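Questions I get asked about the plushies

I've been selling second-hand soft toys from my spare room in Prollville for a good while now, and the same things land in my inbox over and over, so I've put the answers in one place. If yours isn't covered, just write to me!

Do you wash everything before it goes out?
Yes, all of it, by hand if it's small or has any stitching on it (machines are murder on embroidery). Cool water, a drop of baby shampoo, then a day or two flat on a towel. Please don't put them on a radiator, the stuffing goes lumpy and there's no bringing it back.

Can I buy the toy without its bed or basket?
Sometimes. If they came to me as a pair I like to keep them together, but ask me – I've been talked round before. Grigoris Zervas got just the bed off me in June and his cat sleeps in it.

How much is postage?
It's worked out by weight at the checkout. Anything under 1000 grams goes as a small parcel, and I can fit 2 little ones in the same box if you order them together.

Do you post to Hivlow?
I do, and to Brutville as well. It takes a bit longer, that's all.

How do I get a squashed rim back into shape?
Padded rims crease if they've been stored under something heavy, and it's nearly always fixable. Work your way round with your thumbs, pushing the filling back towards the flat bits, then leave it alone overnight. A caramel-coloured one like this, with a fold near the top of the rim, wants a gentle go from the inside. Mind the brown lettering on the front while you're at it – don't pull on the threads.
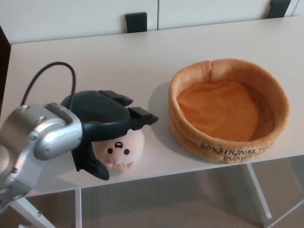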